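Combien de démonstrations avant de lancer un entraînement ? (bras sur plan de cuisine)

Posté par cuisine_et_couple, dans Apprentissage par imitation

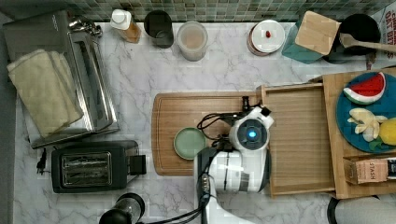

Varie les positions de départ avant de penser au nombre, m'a tout de suite répondu Broltinden sur le salon de discussion, et je vous avoue que ça m'a un peu coupé les jambes, parce que des positions variées je croyais en avoir. Du coup je repose tout proprement ici, avec les détails.

Je travaille sur une tâche toute bête : prendre un fruit factice (la banane, le citron ou la pastèque) dans l'assiette bleue et le déposer dans la petite assiette verte qui est sur la planche. Un seul bras, télé-opéré, je fais les gestes moi-même et j'enregistre. J'ai 352 épisodes à ce jour, accumulés surtout le soir après 20 heures, quand la cuisine est libre. Premier entraînement lancé en octobre, et le résultat est moyen. Avec la banane ça passe assez souvent, avec le citron le bras arrive au bon endroit et referme trop tôt, avec la pastèque il hésite au-dessus de l'assiette et finit par repartir à vide.

Ce que je me demande :

Est-ce qu'il faut continuer à empiler ? J'ai lu le compte rendu du groupe d'Ostport, qui est monté à 723 épisodes sur une tâche voisine, mais ils avaient deux bras et je ne sais pas si ça se compare.

Est-ce que je dois vider le plan de travail ? J'ai laissé traîner les affaires normales au fond, la boîte de céréales, les bocaux, la boîte de thé Stash juste à côté des fruits. Je me disais que ça rendrait le modèle plus solide, mais je commence à douter.

Et les épisodes ratés, vous en faites quoi ? J'en ai gardé une partie, ceux où je laisse échapper le fruit et où je le reprends derrière. J'ai jeté les autres sans trop réfléchir, et maintenant je regrette un peu.

Merci d'avance, même pour une réponse courte !

Broltinden

Bon, je développe, parce que j'ai été un peu sec sur le salon, désolé.

Quand je parle de positions, je parle de tout ce qui bouge au départ. La place des fruits dans l'assiette, oui, mais aussi la place de l'assiette elle-même, son orientation, et la pose du bras. Beaucoup de gens déplacent le citron de trois centimètres et croient avoir fait le tour. Si ton bras part toujours du même endroit, le modèle apprend une trajectoire par cœur et regarde à peine la caméra. C'est très net avec ce que tu décris pour le citron : il va où le citron se trouve d'habitude et il ferme à l'heure habituelle.

Ma méthode, elle vaut ce qu'elle vaut : je découpe la zone utile en 9 cases avec des petits bouts de ruban adhésif, je fais une série par case, puis je retire les rubans et je refais une série complètement au hasard. Retire bien les rubans, hein ! J'ai oublié une fois et j'ai tout recommencé, le modèle s'en servait comme repères.

Pour le désordre au fond, laisse-le, mais change-le. Un désordre qui ne bouge jamais devient un décor, et le jour où quelqu'un range les bocaux tout s'écroule. Déplace deux ou trois trucs entre chaque série, ça prend dix secondes. Pareil pour la lumière : si tu enregistres tout le soir, essaie une session le matin. Je parie que ton modèle n'a jamais vu la lumière du jour.

Les reprises après un fruit lâché, garde-les toutes. C'est ce que j'ai de plus précieux dans mes données, et de loin.

pince_molle

Chez moi ça marche avec plus de 300 épisodes, en dessous non. Après ça dépend du modèle. Tu utilises quoi ? Si c'est Lornow baisse le pas d'apprentissage.

tiroir_du_bas

D'accord avec Broltinden sur presque tout, sauf sur un point : je ne mélangerais pas les trois fruits tout de suite. Une banane et une tranche de pastèque, ça ne s'attrape pas du tout pareil, et ton modèle fait sans doute une moyenne entre plusieurs prises — d'où l'hésitation au-dessus de l'assiette. Regarde tes propres gestes ! Je suis prêt à parier que tu prends la pastèque tantôt par la pointe, tantôt par l'écorce, selon l'humeur. J'ai fait exactement ça pendant des semaines avec des tasses (l'anse, le bord, l'anse, le bord...) et le bras restait planté au milieu, incapable de choisir.

Donc décide d'une prise par fruit, écris-la sur un papier, et tiens-toi à ça. Relis aussi tes enregistrements en vitesse lente avant de relancer quoi que ce soit. J'utilise le lecteur de Lehtinen, qui affiche l'ouverture de la pince sous la vidéo, et on repère vite les épisodes où l'on ferme avant d'être descendu. Tu vas sûrement en trouver sur le citron.

Dernier détail, surveille tes câbles. S'ils passent entre la caméra et la petite assiette pendant la dépose, attache-les plus haut le long du bras avant la prochaine session, et note dans tes fichiers à partir de quel épisode tu l'as fait.

cuisine_et_couple

Merci à tous ! J'ai relu une vingtaine d'épisodes pastèque et oui, pointe, écorce, pointe, écorce, c'est la honte. Je refais toute la série avec une seule prise et des départs variés, et je garde les anciens dans un dossier à part. @pince_molle, oui c'est Lornow, tu descends à combien ?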